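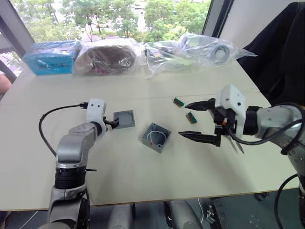
Projects > Building Services > Year 2 > Junction box wiring

Overview Method Results Discussion Next

Is the square junction box as easy as the packet says?

Our brief from Partington was to look at a small wiring job and say whether it could be set out better for beginners. We picked the grey square junction box, with its lid, a coil of white wire and two terminal blocks in green and orange. Porkell, who supply the kits, call the job "self-explanatory". I doubted that before we began and I doubt it more now.

Method

We worked on a plain light tabletop by the window, with the stock still in its plastic wrapping along the back edge and only the parts for one box in front. Each person did 3 attempts, with 21 attempts in all. The circuit was never live. We compared the Porkell instruction sheet with one we wrote ourselves, based on the Sturier workbook from 2000.

Results

Our sheet came out slightly faster. I would not make much of this. Everyone used the Porkell sheet first, so by the time they got to ours they had already had practice. We should have swapped the order for half the group and we did not.

The wire caused most of the trouble. It is stored coiled inside the box and springs back when you try to feed it to a block. Neither sheet mentions this. The lid was the other complaint — two people fitted it before checking the terminals and had to take it off again.

Discussion

The claim in the Rustelon guide that good layout "removes error" is not backed up by anything we saw. Putting the terminal blocks to the right of the box suited some of us and annoyed the left-handers. In June we want to repeat the test with the order mixed and the wire straightened beforehand.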